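Clothing swap moves to Soriano Hall, opens later this month

June 22, 2018

The Cleseo neighborhood clothing swap has a new home. After two years in the church basement on Brutico Street, it moves to Soriano Hall, ground floor, side door. More room, better parking, no stairs.

"We outgrew the basement a while back," said organizer Efua Yakubu. "People were trying on coats in the hallway."

Rules stay the same. Bring clean clothes, take home as many pieces as you brought. Limit is 30 per household. Kids sizes go fast so come early. T-shirts are welcome, printed ones too, and a bit of pilling is fine. No underwear, no single shoes.
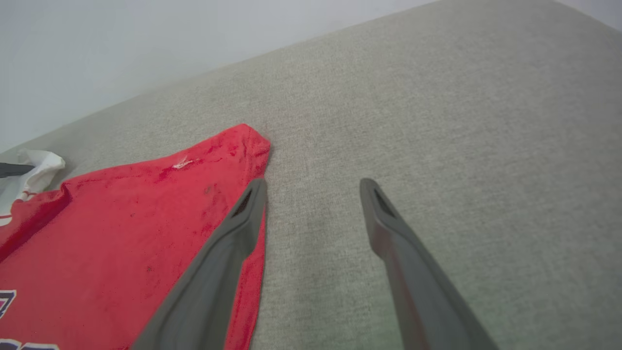 Drop-off and hours

Drop-off starts 48 hours before the doors open, at the Gemell Laundromat counter. Ask for Jerome Manalastas. Bags should be tied and marked with a last name, adult or kids. Unmarked bags go straight to the donation pile and wont be counted toward your total.

Doors open at 10 a.m., close at 2. Admission free. Hall has a small changing area this time, two mirrors.

Mending table is back too. Boglárka Dudás will do buttons and simple hems while you wait, zippers by arrangment. Bring your own thread if the color matters.

Leftovers go to the county shelter. Next swap after this one is in November, coats and boots only. Tables for that one can be reserved at the hall office.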